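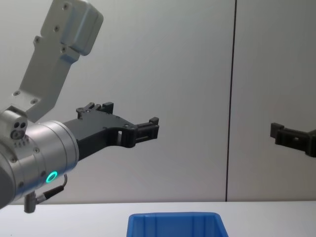
Keeping cables off a worktable

Loose cables take up more of a worktable than most people allow for, and they make it slow to wipe down or clear for another job. The ones to deal with first are those that reach the table in mid-air. The thin black cable is one of these: it hangs in a loop and runs to a small grey connector, low down at the level of the tabletop. A loop like that is easily caught by a sleeve or the corner of a tray. The steps below are the ones we use on the tables at Trornness, and they will do for a sewing table or a desk too.

What you need

Hook-and-loop ties, up to 10 for an ordinary table
Adhesive cable clips in two sizes
A cable tray or a length of open trunking
Paper labels and a pen
A damp cloth and a dry one
A tape measure

We use Zesby ties and a Gosier tray, but any make will do. Avoid the thin nylon ties that have to be cut off. Sooner or later somebody nicks a cable with the snips.

1. Switch off and label

Turn everything off at the wall. Before you unplug anything, put a label on each cable a hand's width from the plug and write what it runs to. Do the other end as well if the cable goes under the table. Small connectors are awkward to label, so fold the paper round the cable itself and leave a flag sticking out.

2. Clear and clean

Take off whatever will lift off easily. Wipe the top, then the underside along the back edge where the clips are going to go. Dry both. Clips put on over dust come away within a week or so.

3. Fit the tray

Our tables are 1265 mm long and the Gosier tray is 414 mm, so we fit two to a table with a gap in the middle. Keep the trays towards the back, out of the way of knees. Check for drawer runners before you drill. If you would rather not drill, the Segura clamp brackets grip the table edge and hold well enough for light cables, though not for a heavy power block.

4. Leave the right amount of slack

Anything on the table that turns, tilts or slides needs enough cable to go through its whole movement. Move it by hand to its furthest position, if it is meant to be moved that way, and see how much cable it takes up. Add a little more and put the first clip there. The slack should hang clear of the working side. If it still droops onto the top, take it up with one loose tie. Don't wind it tight, and don't bend it sharply next to the connector.

5. Run the rest

Lay the power leads in the tray first and the thinner cables on top. Tie them together every 30 cm or so, loose enough to slip a finger under. Coil any spare length in the tray and not on the floor.

6. Plug in and check

Plug everything back in, reading the labels as you go. Push each connector fully home, and do up the collar if it has one. Then switch on and run a hand along the back edge to feel for anything hanging down.

Looking after it

Go over the clips in June and again in winter. Replace any that have lifted. When a piece of equipment goes, take its cable out the same day, label and all.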